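Household tips: getting wild visitors out of the house unharmed
Kiri Tomoana, Skerham Wildlife Aid
Updated 17 May 2023

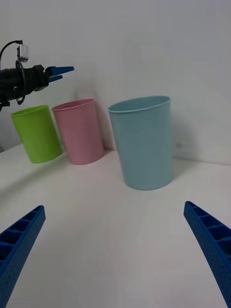 Plastic cups of the ordinary kitchen sort.

Our leaflet on this subject went through nearly 4,000 doors in Skerham and we still get the same calls every spring, so the full version is now here. Most animals that come indoors want to be out again. They can usually be moved in a few minutes with what is already in the kitchen.

Spiders

A cup and a piece of stiff card will do for almost any house spider. Put the cup over the spider slowly, keeping the rim clear of its legs, then slide the card underneath from the side it is facing away from. An old birthday card is about the right thickness. Thin paper buckles and leaves a gap.

See-through cups are easier for a nervous person. With a coloured one, tap the side before you lift the card.

Large house spiders do better in a shed or garage than on open ground. Cellar spiders, the thin ones with very long legs, are delicate and are best left where they are if you can stand it.

For spiders in the bath, hang a towel over the side and leave the room. It will normally have climbed out by morning. Do not run the tap.

Bees and wasps

Open the window as far as it goes, draw the curtains on any other windows and switch off the light. Bees head for the brightest spot. If one is on the glass but will not find the gap, use the cup and card as for a spider.

A bumblebee sitting still on the carpet is often only resting or cold. Move it to a flower if there is one nearby. If it still hasn't moved after a while, mix two teaspoons of white sugar with one of water and put a drop or two on a teaspoon in front of its head. Don't use honey, which can carry disease between bees. Don't leave sugar water out in the garden as a regular thing either.

Queen wasps sometimes turn up in folded curtains from November onwards. Put them in an unheated shed.

Butterflies in winter

Small tortoiseshells and peacocks come into houses in late summer and wake up when the heating goes on. Put the butterfly in a cardboard box in a cool place for half an hour to settle it, then move it to a shed or porch with a gap it can leave by in spring. Putting it straight out into frost will probably kill it.

Birds

1. Shut the doors to the rest of the house.
2. Put the cat somewhere else.
3. Open one window or outside door fully and cover the other windows with curtains, sheets or newspaper.
4. Turn off the lights, and any ceiling fan.
5. Leave the room and keep quiet.

Give it an hour. Chasing a bird with a broom makes it fly higher and it will tire itself out against the ceiling. If it has settled low down and is clearly worn out, drop a tea towel over it, pick it up with the wings held closed and put it in a lidded cardboard box with air holes. Keep the box somewhere dark and quiet and do not offer food or water. If it sounds lively later, open the box outdoors, away from the road.

A bird that has been in a cat's mouth needs a vet the same day, even if you can't see a wound.

Bird in the chimney: take down anything blocking the fireplace, darken the room and leave a window uncovered. Put dust sheets down first. The soot gets into everything and I speak as someone who had to have a sofa recovered.

Frogs, toads and newts

Wet your hands before picking one up. Dry hands and hand cream are both bad for their skin. A washing-up bowl with a damp cloth in it is a good carrier. Put them in a shady, damp part of the garden, under a hedge or near a log pile. There is no need to put them in a pond, and toads in particular spend most of the year away from water.

If you get them in a cellar or light well, lean a rough plank against the wall so they can climb out. Ours is 11 inches wide, left over from some shelving, and it works well.

Bats

Do not handle a bat with bare hands. Wear thick gardening gloves. If it is flying round the room in the evening, close the inside door, open the windows wide, put the lights out and wait.

If it is on the floor or hanging from a curtain in daytime, place a shoebox over it, slide card underneath and put a soft cloth in one corner for it to crawl into. Add a milk bottle top of water – no deeper than that – and ring a bat helpline. Anyone bitten or scratched should wash the wound with soap and water and get medical advice straight away. Bats and their roosts are protected by law, so never block up a hole they are using.

Mice

If you use a live trap, check it morning and night at the very least. A mouse will not last long in one without food. Sestel and Cormier both make a simple plastic tunnel type and we have found little between them. Bait with a smear of peanut butter and put a handful of hay at the far end. Then find the hole. Wire wool pushed in tightly and sealed over will keep most mice out, whereas expanding foam on its own gets chewed.

Worth keeping in a drawer

A clean plastic cup kept for this job only
Stiff card, A5 or bigger
Thick gloves
An old tea towel without loops or frayed threads
A torch
A flat-packed lidded box, such as the Ralta archive size

Mark the cup with a pen so it does not go back in with the picnic things. Wash your hands afterwards in every case, and wipe down any worktop you have used.

When to ring us

Ring if the animal is bleeding, has a wing hanging down, is covered in flies, or has been caught by a cat or dog. We took 376 calls last year and a good many could have been sorted out by opening a window, but we would still sooner be asked. Please have a box ready and note exactly where you found it.

Next page: Making a pond safe for hedgehogs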